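**Gripper shootout: Udotis two-finger vs Himow soft fingers, laundry edition**

**plankton_dave** - 7:40 pm
Promised numbers in May, so before anyone asks again, I have some. Same arm, same head camera, same teleop rig. Task is picking small laundry out of a basket and getting it through the door of a front loader. 300 attempts with each gripper.

Udotis: 261 successful picks.
Himow: fewer. I'm recounting, as my spreadsheet and I have fallen out.

The Udotis is dull and I like it. The Himow is lovely to watch and treats a sock like a moral dilemma.

**tin_elbow**
What pads on the Udotis? The stock ones are like wet soap on knitwear.

**plankton_dave**
Stock. Roughed up with a bit of sandpaper, which I suppose makes them no longer stock. Fine, non-stock.

**tin_elbow**
So you compared a modified gripper with an unmodified one.

**plankton_dave**
I compared a gripper I'd sanded with a gripper I'd paid 1,430 for and was frightened to sand.

**marrowfat**
Fair enough, but I don't buy the result. I've had the Himow fingers since spring and they beat any parallel jaw on flat cloth if you slow the close right down. Default speed just pushes the fabric away. What were you running?

**plankton_dave**
Default.

**marrowfat**
Well then.

**oddjob_lathe**
Flat cloth isn't the hard part, surely. Anything lying on top of other cloth is. My two-finger grabs the sock and whatever is under the sock, every time, and my logs call that a success. Did you count doubles as picks?

**plankton_dave**
Doubles are fails. I'm sloppy, I'm not a monster.

**oddjob_lathe**
Then 261 is better than I'd have guessed. Which controller?

**plankton_dave**
Delatier. Tried the Matoušek first and the wrist buzzed at low speed like a fridge with a grudge. Could well be my tuning.

**tin_elbow**
It is your tuning. Mine's silent. Drop the damping and try again before you put it on a forum.

**marrowfat**
Agree on the Matoušek, disagree on nearly everything else tin_elbow has ever posted.

**oddjob_lathe**
Where's the camera? A wrist view helps me loads near the basket rim, head view alone and I end up clouting the plastic.

**plankton_dave**
Head only for these runs. 1,622 is what I was quoted for the wrist camera with its mount, so the rim can look after itself for now.

Plan is to rerun the Himow at slow close, then both with doubles logged separately. Same basket, same spot on the floor under the open door. View from the head camera:

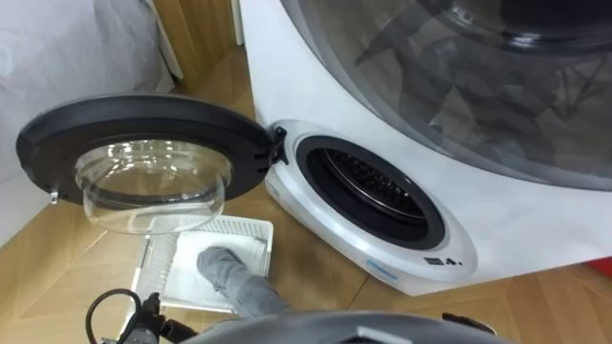

*Head cam, grey knit thing on white cloth, arm down at the basket.*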